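Lesezeit: 2 Minuten

Sprechernotizen, 27. Oktober 2025
Nachtzug oder Flug? Was die Rechnung von Trovier verschweigt

Einstieg ohne Begrüßungsrunde. Frage in den Saal: Wer ist im Juni mit dem Nachtzug nach Clirnthorpe gefahren, und wer würde es wieder tun?

Trovier wirbt mit 20 Prozent Ersparnis gegenüber dem Flug. Verglichen wird ein Sitzplatz mit einem Ticket samt Koffer – das muss man erst einmal wagen. Mit Liegewagen bleibt von der Ersparnis wenig übrig. Pause lassen.

Dann der Umstieg in Bárány. 3 Stunden Aufenthalt, im Prospekt »Zeit zum Bummeln«. Um vier Uhr früh, bitte.

Wovatmont nur kurz. 700 Kilometer Umweg wegen einer Aussicht, die man im Dunkeln passiert. Zwei Sätze, weiter.

Zum Schluss Preise aus dem Publikum sammeln, Hin- und Rückfahrt getrennt. Mitschreiben auf dem großen Whiteboard mit dem schwarzen Rahmen, und zwar groß: Die Fläche glänzt, die Deckenlampe spiegelt sich darin. Keine Empfehlung abgeben, auch auf Nachfrage nicht.
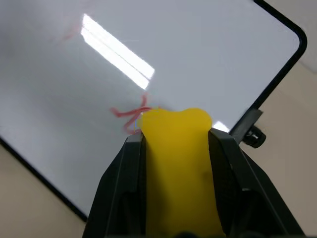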